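To: Gellby Residents' List
Subject: Re: Changes to the Berchtold Road recycling service, May 2022

The Zillport district office thanks members for their comments. Small electrical goods will be collected every 20 days.
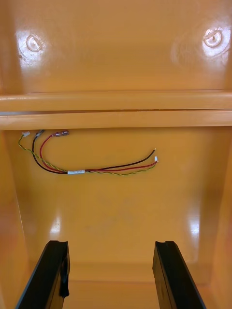
> Would the office confirm whether flats are included? Our block has 60 households and received no letter in April.

Flats are included - letters will be sent again within seven days.

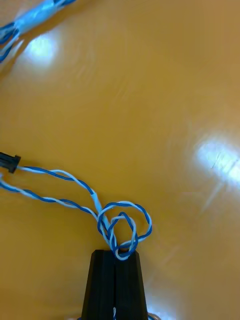
> One resident asked whether batteries may be left with other items. They may not.

Batteries should be taken to the Drakix depot.

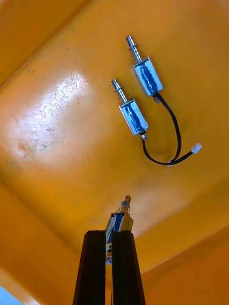 Orange plastic bin, interior.

Contact the district office | © Zillport | Back to top
This site uses cookies. Accept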